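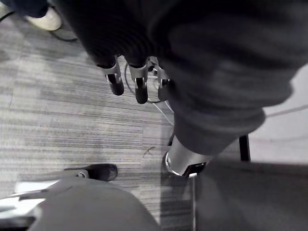
4.2 Rules for handling garments close to people

The rules in this section were written after the first period of work at the Dedari site, when we had only the general safety instructions of the building and the manual of the arm. These two documents say much about speed and force, but they say very little about cloth. A garment has no fixed shape. It can cover a joint, it can hide a fingertip, and it can reach the floor while the hand itself is still far above it. For this reason we treat the garment as a part of the moving robot from the moment of first contact until the release is confirmed.

Figure 3. Dark garment with a knit-like texture at the hand, over carpet tiles. Cables lie on the floor below. A person's shoe is at the upper left.

The first rule concerns the floor. Before each session the operator marks a working area with tape, and the area must be larger than the reach of the arm by the full length of the longest garment in the set. In our first version we used only the reach of the arm, and the Lendik reviewers correctly remarked that a long sleeve can pass this border easily. Cables which must cross the area are allowed, but they have to be noted on the session sheet, together with the side from which they enter. In Figure 3 light and black cables are both present on the carpet, and a sheet for such a layout would need a line for each of them.

The second rule concerns people. One person may stand inside the marked area during a grasp, and this person must hold the stop button. Other persons stay outside. The observer should wear closed shoes and no loose scarf or lanyard. We discussed if the observer should always stand at the same side of the robot, but the rooms at Ganel and at Dedari are so different that a fixed side was not practical. Instead, the position is spoken aloud before the start and repeated by the second operator.

The third rule is about visibility of the fingers. When the cloth is draped over the hand, the wrist camera may show only a part of the grasp. In Figure 3 three fingers come out under the lower edge of the fabric, and one of them is partly covered by the folds. We ask the operator to write down how many fingertips are visible at the moment of closing. If fewer than two are visible, the closing speed is reduced and the force limit goes to the lower setting. The operator may not pull the cloth away by hand while the motors are enabled, also when this seems to be the fastest solution.

The fourth rule is about cuffs and narrow openings. A rolled cuff can sit on the wrist like a sleeve sits on a human arm, and then the command to open the fingers does not free the garment. The release is therefore counted as confirmed only when the wrist is also clear. Until then the area stays closed.

We tested the rules with four operators over six weeks. The preparation before a session became longer by roughly 4 minutes, mostly because of the tape and the cable lines. Two of the operators found the spoken position strange in the beginning and asked to remove it. We kept it. The wording of the third rule was changed in September after a comment by Unathi Hendricks, who noticed that "visible" was read differently by the person at the screen and the person on the floor. It now means visible in the wrist camera. The sheet used at Østergaard still has the old wording and will be replaced with the next print.

Filed under: Robotics > Safety & Good Practice

Search this journal... Advanced Go

Comments (2)

mkt_lab: Does the floor rule also apply to bed sheets? Ours are longer than the room allows.

Unathi Hendricks: For sheets we fold once before the session and measure the folded length. It should be in the appendix, I will check.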